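Wasel practice for covered robot hands

The Wasel practice is a set of working rules for robots with fingered hands that handle household and shop goods in rooms also used by people. It covers hand coverings, the gripping of handles, work near tables, and the record kept of each session. It is a voluntary code. It does not replace national safety law or the instructions of the robot's maker.

Background

The first text was drafted at Gautier, a small testing firm, by Yavuz Sezer and Huguette Guillot. It began as a shop-floor checklist of 19 points, most of them about loose cloth and trapped fingers. Florkuritz, which supplied sleeves and gloves for robot arms, later asked for a version its customers could use. The two texts were merged under the name Wasel.

Hand coverings

A covering may be knit, ribbed or smooth. It must end before the last joint of each finger so that the fingertip is free. The edge should be visible to the operator. A covering that has slid over a joint is pulled back before the next lift. Folds are allowed on the back of the hand and at the bend of the arm, but not between the fingertip and the object.

Gripping a handle

For baskets and pails with a hinged handle, the code calls for a grip from above, with the fingers hooked under the bar. The handle is raised fully before any load is taken. Tape on a handle is permitted if it lies flat and has no free end. The first lift of a session is made with an empty container.

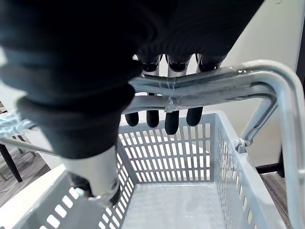

GINDARD, December

The current edition was agreed here after a trial in which 1,538 lifts were logged. Raphaël Pichon, who edited the section on handles, removed an earlier rule that required padded bars. Elīna Petrauskas added the rule on empty first lifts. She had argued for it in two earlier drafts.

Work near tables

The section on tables applies to any raised surface that a hand passes over or an arm reaches beside. Fingers are held clear of the top until the operator confirms the target. Where an arm hangs lower than the table edge, the path back up must be planned before the arm moves. The rim is treated as an obstacle even if the table is light enough to shift.

A zone of 600 millimeters is kept free of people on all sides while the arms are powered. Small objects on the floor inside the zone are entered on the session sheet, whether or not they are part of the task. Metal parts that may touch the table are checked for burrs at the start of the day.
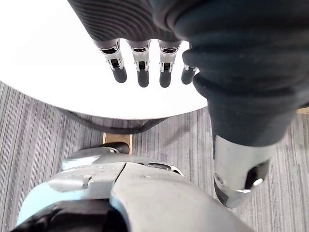 Records

Each session sheet gives the covering used, the objects handled, the name of the operator and any stop. Sheets are kept for two years. Sylvain Lefèvre has proposed a shorter form for sites that run only one task, but it has not been adopted.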